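How to oil a wooden worktop

An oiled worktop needs a small amount of regular work to stay in good order. The method below suits solid wood tops made from planks or blocks glued together, in a kitchen, utility room or workshop. It does not suit laminate, or wood that has been varnished or lacquered, as the oil cannot soak in.

Check what you have first

Put a few drops of water on a clean part of the top and leave them for ten minutes. If they sit up in beads, the existing finish is still doing its job and you can leave it for now. If they spread out and leave a dark patch, the wood is taking in water and needs oiling.

To find out whether the top is varnished, rub a hidden spot with fine sandpaper. Varnish comes away as a pale, dusty powder and leaves a dull scratch with a clear edge. Oiled wood gives ordinary sawdust. A varnished top has to be sanded right back to bare wood before you can follow these steps.

What you need

Worktop oil, marked as safe for contact with food if you prepare food on the top
Sandpaper in 120, 180 and 240 grit
A cork sanding block
Lint-free cotton cloths
A vacuum cleaner with a brush end
Washing-up liquid and a soft sponge
Thin gloves and a dust mask

Cleaning

Clear the top completely. Wash it with warm water and a little washing-up liquid, working along the grain, and wring the sponge out well so that you never leave puddles. Wipe with a clean damp cloth and dry with a towel. Leave it overnight before you sand. Damp wood clogs the paper and the surface goes woolly.

Pay attention to the area round the sink and taps. Grease and soap build up there and will stop the oil going in evenly.

Sanding

If the top is only dry, a light rub with 240 grit is enough. If it has stains or scratches, start with 120, go on to 180 and finish with 240. Always sand along the grain. Where two planks meet with the grain at slightly different angles, ease off the pressure and keep the strokes long.

Do not dig at a single mark. You will make a hollow that shows as soon as light falls across it. Sand a wide area round the mark instead, a little more in the middle.

Black rings are usually caused by iron and water together, often from a tin or a cast iron pan. Sanding takes out the shallow ones. Nobuhle Lekota, who fitted our tops at Plendley, treats the deeper ones with oxalic acid crystals, sold as wood bleach. Follow the instructions on the packet, wear gloves and eye protection, and rinse the wood thoroughly afterwards. Let it dry fully before you carry on.

Vacuum the dust, then wipe with a barely damp cloth.

Oiling

Open a window. Stir the oil well, as the heavier parts settle at the bottom of the tin. Pour a small amount on to a cloth and rub it in along the grain, doing a section the width of your reach at a time. The coat should look wet but not pool.

Leave it for 15 minutes, then wipe off everything that has not soaked in, using a dry cloth. This is the step people skimp on. Oil left on the surface turns sticky and can take weeks to harden – if it does, rub it down with a little fresh oil on a cloth and wipe again.

Leave 12 hours between coats, or longer in a cold room. A newly sanded top needs at least three coats, and a top that is only being refreshed needs one or 2. Give the end grain and the edges of the sink cut-out an extra coat every time. If you can reach the underside, oil that once when the top is new.

Cloths soaked in oil can heat up and catch fire by themselves. Lay them flat outdoors to dry, or soak them in water in a metal container with a lid, before you throw them away.

Afterwards

Keep the top dry for two days and avoid heavy use for a week. Use boards for chopping and stands for hot pans. Wipe up tea, wine and vinegar straight away.

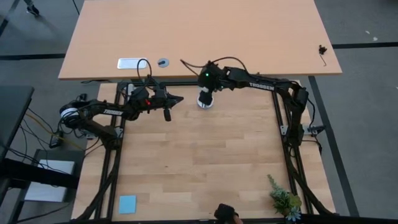 How often should a wooden worktop be oiled?

Every three months in the first year, then twice a year or whenever water stops beading. The strip in front of the sink may need a coat more often than the rest, and it can be done separately.

I do ours in September, before the heating goes on, and again in spring. Store the tin with its lid pressed down hard, away from frost. If a skin has formed on the oil, lift it off and strain the rest through an old pair of tights before use.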